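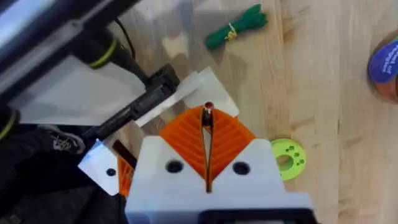 Handover

A short story from the arms bench

The left arm was called Visser and the right arm wasn't called anything, and I'd always thought that was the trouble. You can't give one of them a name and expect the other to be a good sport about it.

We had them facing each other over the wooden table, orange fingers all round, and the job was to get one of them to pass something to the other without a fight. A toddler can do it (well, some toddlers). On paper it was four moves. By tea time we'd got to attempt 77 and I had started talking to them.
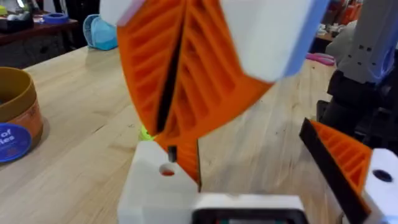 Words by a second-year with very little sleep
June 2, 2021

"Go on," I said to Visser. "Just give it here."

Visser came down beautifully, all the way, and stopped a whisker short. It did that a lot. You'd see the tips nearly at the other one's pin and you'd hold your breath, and then the motors would go quiet and the whole arm would hang there as if it had walked into a room and forgotten why.

I'd joined in November for the free biscuits, I should say. I couldn't code. I still can't, much, but I'd turned out to be patient, and patience gets you put on the late slot with the door key and a packet of custard creams. The others had gone to catch the last bus. Priltevico was two days off, and we'd told everybody in Tumness we were going to win it, including my nan, who had bought a hat.
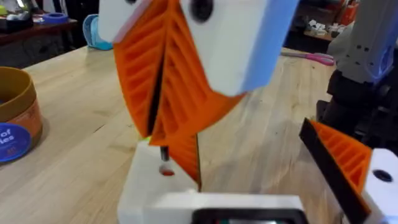
Attempt 339

I'd quite like to tell you I had a brilliant idea. What I had was a sit down. I put my chin on the bench so my eyes were level with the fingers, and I ran the thing again, and again, and somewhere past midnight I noticed I was breathing in every time Visser came down and holding it. So I thought, right, maybe it's waiting for me. Daft, I know! But I breathed out, nice and slow, and said, "Whenever you like, love."

And the other one moved first.

It wasn't meant to. The script had it sitting still with its fingers shut until it was told. It tipped over by a tiny bit, the way you lean in when somebody quiet is talking, and Visser carried on down and met it.

I checked the log afterwards and there was no command in it at all, only a blank line where a command would go.

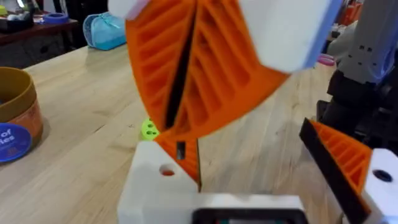
Sostama Robot Club, Tumness

I never did tell the others about the blank line. I said I'd changed the timings, and they thumped me on the back and somebody's mum made flapjack. We came second, if you're wondering, and my nan wore the hat anyway.

I did make one change before I locked up that night, though. I found a marker and a bit of masking tape, and I asked the right arm what it wanted to be called, and then I sat back down and waited.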